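Pale worktops: how long do they really last?
Forum: Kitchens and Bathrooms

gannet_on_toast
We're redoing the kitchen and I have been ordered to choose a worktop by Tuesday, a deadline set by a fitter who has so far met none of his own. I like the pale wood-look laminate. My sister says it will look like a school canteen within 3 years. She has granite, and mentions it as often as other people mention their children.

Does anyone have pale laminate that has seen some life? We cook a lot, mostly curry, and own one teenager.

MossyGutter
Had ours since before the teenager could walk, so I can speak to that. Beetroot is fine. Red wine is fine. Turmeric is not fine if you leave it overnight, but a paste of bicarb brings most of it up, and the rest fades if the sun gets at it. What kills laminate is water getting in at the joins. Seal the cut-out round the sink properly and then seal it again when the fitter's gone home.

Pelmet80
Going to disagree with the entire premise. Get real wood. You can sand it. You can't sand a photograph of a tree.

MossyGutter
You can sand it, yes. Have you?

Pelmet80
I have the sander.

lidl_middle_aisle
Oiled beech here, and I'd pay good money to be rid of it. Black rings by the tap, oil every few months, and the whole house smells like a cricket pavilion in August. My neighbour went for a laminate called Brolanano Pale Ash and I look at it through her window like a Victorian orphan.

gannet_on_toast
Thank you all. For reference, the grain I'm after is close to the top on our table, a soft beige with wavy lines. I want something in that family for the kitchen, with a rounded edge as well if I can get it.
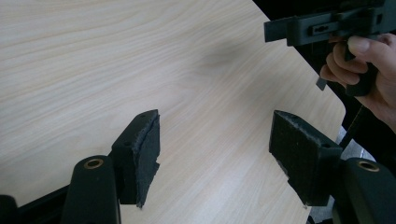 Table top, pale laminate.

The Brolanano sample is a bit yellower. The other one in the running is from Carrasco, who quoted me 2,594 for the lot including the upstand, and then went very quiet when I asked if that included taking the old one away.

Itziar Arroyo
I fit these for a living, so a few things in no particular order.

A rounded front edge is kinder on hips and on the laminate, as square ones tend to chip at the corner. You do lose the option of a neat butt joint, so if your kitchen is L-shaped ask who's cutting the mitre and how many they've done.

Wavy grain hides crumbs and fine scratches better than plain cream. It also shows if two lengths have been laid with the pattern going opposite ways, so dry-lay them and look before anyone opens the glue.

Taking the old one away is never included. Budget up to 300 for that if there are tiles stuck to it.

Pelmet80
With respect, a fitter would recommend laminate. It's easier to fit.

Itziar Arroyo
Wood is easier to fit. I charge more for it because people ring me afterwards.

lidl_middle_aisle
Can confirm, I am people.

HobNobHob
Has anyone tried Prurnida? It's meant to be a matt finish that doesn't take fingerprints. Mine takes fingerprints. It also takes the outline of every mug, though only if you crouch, and my mother-in-law crouches.

MossyGutter
Matt is a nightmare with grease. Go for a light texture, and wipe along the grain.

gannet_on_toast
Right. Light texture, rounded edge, seal everything twice, keep the turmeric under supervision. I've asked for a second quote from Lanamau, whose website has a lovely page about their values and no prices.

Sister has been round. She put a hot pan straight down on the old worktop to show me what you can do with granite.

Pelmet80
Would have sanded out.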